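I've walked the dog round Bramside Wood most mornings for the best part of eleven years, so I'm not going to pretend I come to this with an open mind. I like the place. I like the boggy bit by the stile that everybody moans about, and I like that you can stand under the old oaks at half past six and hear hardly any traffic.

So when Nerkdale council put the edge of it forward for housing again, I did something I'd never done before and read the whole ecology report. All 140 pages of it, with a pot of tea. It's a decent piece of work in places -- whoever did the bat section clearly loves bats -- but the bit that matters comes near the back, where it says the loss of mature trees will be "offset" by planting 2,315 saplings on the old Antwi field across the bypass.

Now that sounds like a lot of trees. It's meant to! The number went straight on to the leaflet, in green.

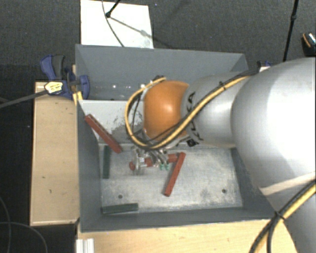 What the leaflet doesn't mention is the last lot. When the link road went in, we were promised 685 new trees along the verge, and Bernice Quansah went out last September with a clipboard and her grandson to see how they were getting on. They found 96 alive. The rest were plastic tubes with a dead stick in them, or just the tubes. She sent her figures to the council and got a very polite email back about dry summers.

I don't blame the dry summers. I blame the fact that there was money for planting and none for watering. You can get a councillor to hold a spade any day of the week, but try getting one to turn up with a hose in July.

Etornam Aidoo, who I argue with about this more than is good for either of us, thinks I'm being unfair. His line is that people need homes (they do, my own daughter included) and that a scruffy strip of woodland edge is a fair swap. I might even agree if the swap were real. But a sapling in a field isn't an oak with woodpeckers in it, and it won't be in my lifetime, or Etornam's, and he's a good bit younger than me.

If the council is set on this, then I'd want the aftercare paid for up front, for 30 years, with somebody named as responsible and a count published every autumn. I'd also want them to look properly at the empty depot on Prolis Road first, which has drains and a bus stop already. Lindiwe Mokoena asked about the depot at the last meeting and was told it was "under review". It was under review when I got the dog.

Comments have to be in by the end of the month. Mine's gone in already, and it's far too long.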